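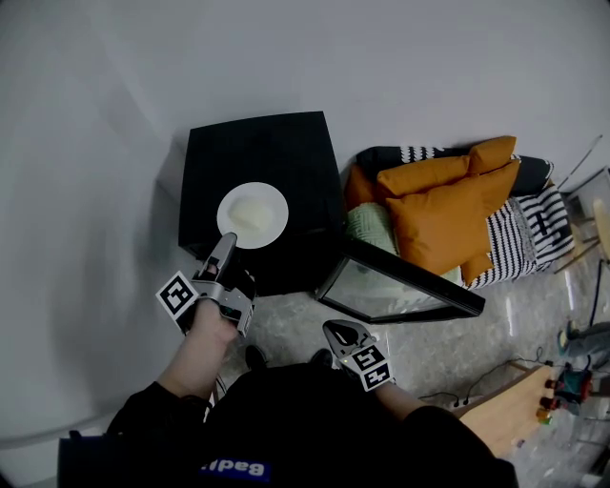
Blog > Work > Shifts and shifting

Plates, spoons and the end of the tea rota

Posted in March by Hemi Bright

I have cleared tables for a living, on and off, since I was at school, and I'd never given much thought to the rim of a plate. Now I get paid to think about it until four in the afternoon. At Lanham we used to be kitchen and floor staff. Since Quinlan took over the catering we are "task demonstrators", and the pay slip has gone up a bit to make room for the title.

The work is the old work with a gripper in each fist. You pick up the plate, you put down the plate, you do it again in a slightly different place. Our target is up to 266 goes a week, and Magdy Hegazy, who can carry four dinners up a flight of stairs without looking, was told in his first review that his approach to crockery was "inconsistent". He has had it printed on a mug.

Spoons are worse. A spoon held in your fingers is hardly there at all. Squeeze the handle between two jaws and you find out how much of your wrist you've been using all these years.

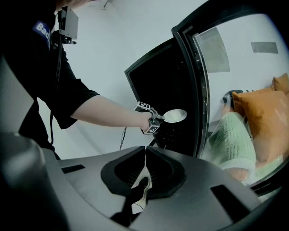 My forearms ache in places that washing up never reached. On the other hand, I haven't burnt myself since Christmas and I sit down for lunch, at a table, like a customer.

What I miss is the talking. You can't gossip over a tray when you're both concentrating on your pinch. The tea rota has gone as well, and we each wander off when our set is finished. Magdy reckons the machines will have our jobs in 2 years. I've seen how long it takes me to put down a spoon, and I've told him to book his holidays as normal.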